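About us

Irnia is a shared workshop for people who like to build robots and small automatic machines at home but have not enough room, tools or patient neighbours. We are on the first floor of the old Koivisto building, above the bicycle shop. The door code is given when you join.

How it began

Elsie Pearce and I started Irnia with one workbench and a box of motors which we bought from a school that was closing. I had come from Hong Kong the year before and I was building a small arm in my kitchen. Elsie was building a machine to water her tomatoes. We met in the queue of the post office, both with the same parcel of bearings. In the first winter we were four people and one heater. Today we have 47 members, and the heater is still the same.

What we do

Members bring their own projects and work on them at their own speed. Some come every evening, some we see twice in a year. We don't give certificates and we don't sell anything. Besides the private projects there is one project which belongs to everybody, and its name is Cosora.

Cosora is a robot arm that should learn to clear a table after a meal. Hok-lam Su writes most of the software, and Darcy Morin takes care of the wiring and has strong opinions about cable ties. The arm has a gripper with two fingers, and we try it on ordinary kitchen things like bowls, a cup, a plate, a sauce bottle and fruit. Round things are difficult for two fingers. A bowl is also difficult, because the arm must decide where to take the rim. We keep a notebook of all attempts, good and bad, and in October we wrote down number 2415. Everyone who is a member may read the notebook and may add to it. 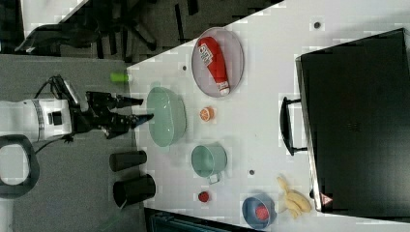 Who can join

Everybody over sixteen years. You don't need to know electronics before. Lok-yiu Wu gives an introduction to soldering for new members, and after it you may use the benches alone. For the lathe you need a second introduction, please ask her also about this.

The fee is 40 pounds per month. It includes the tools, the tea and one shelf. Please write your name on your shelf and not on the shelf of another person.

Visiting us

We open at 7 in the evening. Visitors are welcome to look and to ask questions, but please don't touch a machine when its owner is not beside it. Ring the bell marked Irnia and wait a little, the stairs are long.

Sze-wing Mak, for all of us at Irnia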